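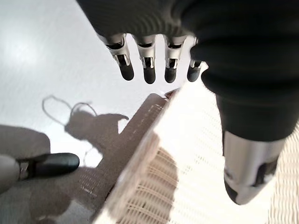
From: Lucimara Camargo
To: flivgate-members
Subject: Re: [flivgate-members] So how was the robot laundry thing?

On a day in February, Alasdair Cowie wrote:

> Couldn't make the Tirnside open day, had the furnace guy here until 4. Did anybody from the list go? I want to know (a) does it really do laundry, (b) would you let it near a sweater, and (c) was there food. Signe told me there was a talk beforehand and I am sorry to have missed that less.
>
> Alasdair

Alasdair, I went, and so did Signe and Hollis, who drove. Hollis has views on the parking that he can share himself.

The talk first. Shoshana Alcantara runs the housework project at Tirnside and she gave us the short version, for which I would vote her into any office she likes. She had 7 slides and one of them was a cartoon. The gist is that cloth is miserable stuff for a machine to handle. A box is the same box wherever you put it down. A shirt is a new shape each time you let go of it, so the robot has to work out what it's looking at all over again. I've felt the same way about fitted sheets for years and was never given a grant.

Then we all shuffled over to the washer. It's a regular steel front-loader with a round glass door, the kind my sister has, and a wicker basket goes with it. Two arms, silver and white, with proper jointed fingers. I'd pictured something like a salad claw. The left hand gets hold of a dark garment over the basket while the right one waits by the drum, and everyone in the room leans forward like it's a penalty kick.
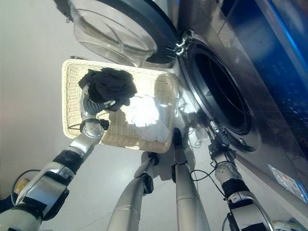
## (a) Does it really do laundry

It handles laundry. I asked Shoshana who picks the cycle and measures the soap, and she said that's a person and will be for a good while. So it does the part my kids also claim to do.

It's slow. I had time to eat a cookie and think about my life. Signe timed one load on her phone but then got a call and lost the number, so the science is gone forever.

## (b) Would I let it near a sweater

Depends whose. I asked about knits for you specifically, because I know about the gray cardigan. Shoshana said knits are a mixed bag: they give the fingers plenty to hold, but they also stretch and bunch up, and they shed.

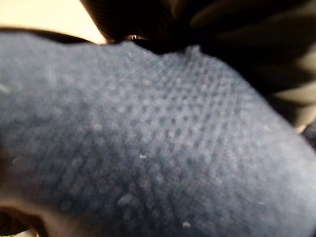

She was pretty frank about the lint, too. A little fuzz on the cloth is one more thing for the close-up cameras to get confused by, and they don't run a lint roller over everything first because people at home wouldn't either. I liked her for that. My own vote is towels yes, cardigan no, and socks if it promises to return them in pairs (I asked, it doesn't).

The trick I enjoyed most was with the basket. One hand clamps the rim and tips the whole thing up in front of the open door, and the other hand gathers up the clothes, black and navy in one fistful. 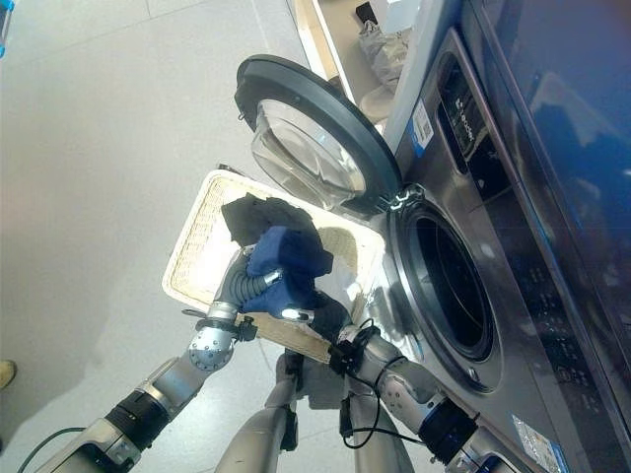
Hollis said that's exactly how he does it, including the part where he doesn't sort. A man behind us wanted to know if it could fold. Shoshana said "ask me next year" in the voice of a woman who has been asked 100 times, probably that morning.

## (c) Food

Cookies, coffee, a bowl of clementines. The coffee was bad. I had two.

They're open to doing another visit for groups like ours if we give them some notice. Shoshana would like us to keep it small so everyone can get near the machine, and please don't bring your own laundry, which I gather has come up. Write to me off list if you want in and I'll pass the names along. Alasdair, I've put you down already. Hollis says he'll drive if someone else parks.

Lucimara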